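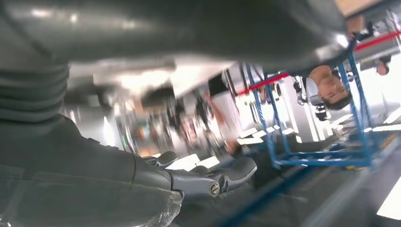
Figure 6. Cart frame (blue) and bar (red).

6 Marking out the floor bays

This section covers the taped bays on the carpet in front of the steel tables. Complete section 5 (tables and partition panels) before starting. The cart is parked last.

6.1 Preparation

1. Lock or block the tables in their final position. Bays are measured from the tables, so any later movement means the tape has to be relaid.
2. Vacuum the carpet over the whole marking area, including the strip under the front edge of the tables.
3. Move the cart clear of the marking area. Lift it over existing tape; do not drag it.
4. Check that the roll is the low-residue yellow tape supplied with the Dunmore layout kit. General packing tape must not be used on carpet.

6.2 Laying a bay

Each bay is a closed rectangle, one per table, with the longer sides running away from the table.

1. Lay the rear strip first, parallel to the front edge of the table. Cut it 3 cm over length at each end.
2. Mark the two front corners with chalk. Measure both diagonals. They must agree before any further tape is laid.
3. Lay the side strips from the rear strip forwards. Press down by hand as the tape comes off the roll. Do not stretch it.
4. Lay the front strip so that it overlaps both side strips.
5. Go over all edges with the Flivex hand roller, corners last.
6. Repeat for the remaining tables, starting with the middle one.

NOTE: Low-pile carpet takes the tape well only when it is fully pressed into the pile. Allow almost 6 minutes per bay for rolling.

CAUTION: Loose tape is a trip hazard. A bay with a raised or open side must be closed off until it has been repaired.

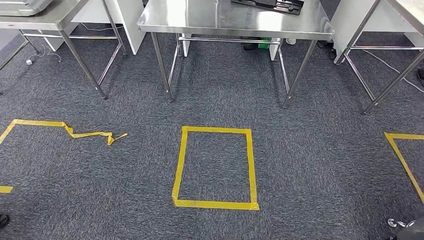

6.3 Repairing a bay

1. Peel the raised section back to the nearest point where the tape is still flat and firmly stuck.
2. Cut square across the tape at that point. Discard the lifted part. Tape that has folded onto itself cannot be relaid.
3. Remove any stray pieces in or between the bays.
4. Lay a new strip along the original line, overlapping the sound tape at the cut.
5. If more than one side is affected, strip the whole bay and start again from 6.2.

NOTE: Fibres stuck to the underside of removed tape are normal on a new carpet. Patches of pulled pile are not, and should be reported to Radymyr Semeniuk.

6.4 Parking the cart

1. Bring the cart in from the open side of the room, with one person at each end.
2. Set it down outside the bays. No part of the lower rail may rest on tape.
3. Walk the outline of each bay and re-roll any edge that has lifted.

Spare tape is stored under part number 168. Enter all repairs on sheet 81, with initials.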